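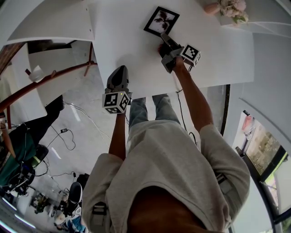
Do I need to know how to code to join the Lougher project?
Most of the people on it last term didn't. You need two working hands, some patience, and the same few hours free each week until April. The coding side is a separate group and they are full right now.

Call for participants - Lougher student project, Urnton campus

We need more people for the spring round. Demonstrators mostly, a few for data checking, one or two for setup. Open to any student at Urnton, any year, any major. Evening program students too, we got asked that a lot.

What it is

Lougher is the student manipulation project of the Murkmont robotics club. We teach a two-armed robot to do small household jobs by showing it, many many times, how a person does them. You hold a gripper in each hand, you wear the backpack, you do the task at the table. Then you reset the table and do it again. The recordings go to the training group and they try to get the robot to copy it.

At the end of April we take the robot to the Prirka student meet, where teams get a table set by the judges and have to tidy and arrange it with no one touching the controls. Last year we came in near the bottom. Dropped a picture frame, then dropped it again. So this year - a lot more demonstrations, and more variety in who does them.

Where we are

The target is 2244 good demonstrations before we freeze the data. We have 1704. Still 500 plus to go, and a bad take does not count, so the real number of takes is higher. That is why this call is going out mid-term and not in the fall like usual.

Tasks still open:
Picture frame, lay flat and straighten
Picture frame, slide to a marked spot
Artificial flowers, pick up and move
Artificial flowers plus frame, both on the table, arrange side by side
Cup to shelf (short one, good for first timers)
Cloth fold - on hold, waiting on new finger pads

What you would do

Demonstrators. Two hour slots, with a break in the middle, take more breaks if you want them. First slot is all training. You get fitted with the backpack, you learn to open and close the grippers without looking at your fingers, you do practice takes that get thrown out. After that it is real takes. Slow and smooth beats fast. We want left handed people badly, nearly everyone so far is right handed and it shows in the data. Short people and tall people also, the table height is fixed and we have too many takes from the same reach.

Data checkers. You sit at a laptop and watch takes and mark them keep, trim or toss. Can be done from home after the first week. Suits somebody who doesn't mind repetition and will write a clear note when something looks off. Typical notes are marker cube covered by sleeve, gripper slipped, started before the tone.

Setup. Comes in half an hour before the slot, lays out cables, charges batteries, runs the calibration sheet, packs up at the end. You get a checklist. Some lifting, nothing terrible.

What you get

Demonstrators and setup are paid at the student hourly rate, through the normal campus payroll, so you must be set up as a student worker (the form takes a week so start it now). Data checkers can pick pay or project credit, one or the other. Credit needs your advisor to sign before the add deadline.

Travel to Prirka is covered for anyone who does ten slots or more. Last year the van filled up, tell us early.

If you stick with it there is a way over to the training group in the fall. Three of the current trainers started as demonstrators.

Who can't do it, sorry

Under 18, the insurance wont cover it
Anyone with a current wrist, shoulder or back injury - the pack isnt heavy but it is on the whole time
Anyone who can only come once. Training takes a full slot so a single visit doesn't help us

If you are not sure about an injury, ask first. Checking and setup may still work for you.

Hours

Afternoon slots start at 1 and 3:30. Evening slot starts at 6. The evening one is the hardest to fill, if you can do evenings say so at the top of your message and you'll most likely get your first pick of task.

What to wear

Plain top, sleeves that stay put. No bracelets or big watches, they knock on the grippers. Closed shoes, there are cables on the floor. Long hair tied back so it doesnt catch in the straps. Leave your phone in your bag while recording.

About the recordings

The cameras pick up your arms and hands, the table, and a good part of the room, so other people in the lab may be in it too. No sound is kept. Everybody signs a consent form before the first slot, and you can ask for your takes to be deleted any time up until the data freeze. After the freeze we can't pull single takes out, please read that part of the form before you sign. Recordings stay inside the project and are not posted anywhere.

How to sign up

Write to the club through the Murkmont page on the campus site, subject line LOUGHER SPRING. Put in:

Your name and program
Which role, and a second choice
Slots you can do every week, at least two options
Left or right handed
Whether you already have a student worker number

No resume, no cover letter. We answer in the order they come in, usually within a couple days, slower in midterms. Then a fifteen minute visit to see the table and try the grippers on, and if it's still a yes from both sides you get your training slot.

There are 64 slots left on the calendar before the freeze, across all three times. When they are taken the call closes and we will put a line at the top of the page saying so.

Questions that keep coming in

Can I bring a friend? To the visit yes. To a recording slot only if they are signed up too.

Can I switch tasks? After five slots on one. Before that we'd like you to stay put so your takes are consistant.

I was in the fall round, do I train again? Short refresher, half a slot, paid. The grippers were changed over the break and the close feels different.

Parking is the student lot behind the building, side door, buzz for Murkmont.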